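Jollico: your questions answered

I get a lot of emails about the drinks I cover on Jollico, and most of them ask the same handful of things, so I've put the answers in one place. I'm a keen drinker with a spare room full of bottles, not a trained blender, so take it all in that spirit!

Where should I start with brandy?
With something you won't mind mixing. I tell everyone to get a bottle of the Vindum three-year-old, because it's fruity and a bit rough round the edges (in a good way) and it makes a cracking sidecar. If you like it neat too, lovely, you've saved yourself some money.

What's the Karagiannis like? You never stop going on about it.
I know, sorry. It's a Greek-style brandy, darker and sweeter than the French stuff, with raisins and orange and a whiff of church incense that I can't get enough of. It comes in at 49 per cent, so go gently. My other half says it tastes like Christmas cake that's been left near a bonfire, and she means that as a complaint.

Do I need to add water?
Try it without, then add a few drops and try it again. The Karagiannis opens up no end with a splash. The Vindum just goes thin.

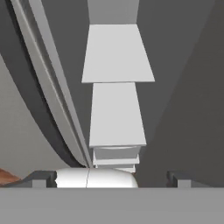 Rounded white object between two grey gripper fingertips (computer render)

Does brandy get better in the bottle?
No, it stays as it is. Whatever ageing it's going to do happens in the cask. I was given a bottle that had sat in a loft for years and it was perfectly nice, but it was the same brandy it always had been.

How long does an opened bottle last?
Longer than you'd think if it's nearly full - months and months. Once you're down to the last third there's a lot of air in there and it starts to fade, so I'd finish it off or decant it into something smaller. Keep it upright and away from the window.

Is the Lamau single cask worth the money?
Hmm. I paid 90 pounds for mine and I've had almost none of it left since October, which tells you something. It's got walnuts, tobacco and a long, dry finish. But they only filled 940 bottles and the resale prices have gone silly. At what I paid, yes. At double, I'd buy the Karagiannis and spend the rest on cheese.

Which glass do you use?
A small tulip-shaped one. Those big balloon glasses look the part but all I get from them is a nose full of alcohol.

Can I send you a bottle to review?
You can, but I don't promise a write-up, and I'll always say on the page if I didn't pay for it. Drop me a line first though - I've got shelves to clear.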